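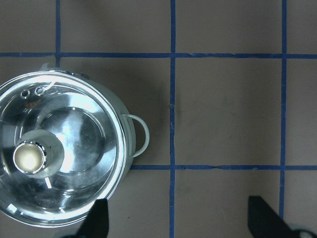

18 Jul 2022

Pot and corn task, student project, team Kimitz. Notes by Brenda, for whoever has the arm next.

Present: Kathleen, İlker, me. Güven came by to look at the pendant settings and left again.

Went over the grid first. Kathleen wants every start position written as a cell, counted from the edge nearest the arm base, so that the sheet and the script use the same names. Old entries from December count from the other side. I am not going to convert them. If you need one of those positions, measure it again.

Grasp on the pot. We have three ways to pick it up and we keep going back and forth:

Rim, from the side. Simple to teach. The fingers have to come in low enough to get a decent bite and the lid has to be seated properly or it tips.

Side handle. Looks easy, but the loop is thin and there isn't much for the fingers to close on. The pot also wants to swing.

Lid knob. Only good for taking the lid off. Don't lift the whole pot by it.

Decision for now is rim for moving the pot, knob for the lid, and we drop the handle from the plan. İlker disagrees and thinks the handle is fine with softer pads. He can try it on his own slot.

Lighting. The metal throws a lot of glare back at the wrist camera, mostly off the lid. Kadir suggested fixing the exposure instead of leaving it on auto. I set it to 2000 and left it there. The value is in the config under "wrist", please don't change it without writing it down. Matte spray on the pot was also suggested and I said no, we should be able to cope with a shiny pot.

Corn goes down on its side, kernels up, one cell to itself. For the rim grasp we bring the pot across at low height with the gripper pointing down. 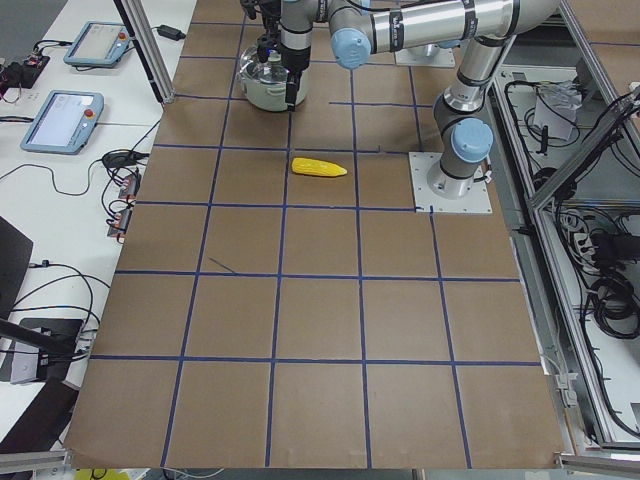 The clearance setting matters more than the speed. Height over the paper is a separate number in the script now (Kathleen's change), where before it was buried in each waypoint. Speed cap stays at 11 percent for students. Staff can raise it, but please put it back before you log out, the program does not reset it.

Retry limit is 3. After that the script stops and waits for someone at the pendant. The wait was 600 seconds before it timed out and dropped to idle, and Güven wants that shorter. Not changed yet.

Branch name for all this is yurt. The old one, sikis, is still on the server and still runs, but it has the December cell names in it, so don't use it for anything you plan to keep.

To do:
Kathleen: cell names into the log sheet header
İlker: find softer pads, write down where they came from
Me: lid seating check before the rim grasp, even a crude one
Kadir: look at the exposure again with the blinds down
Someone please order more blue tape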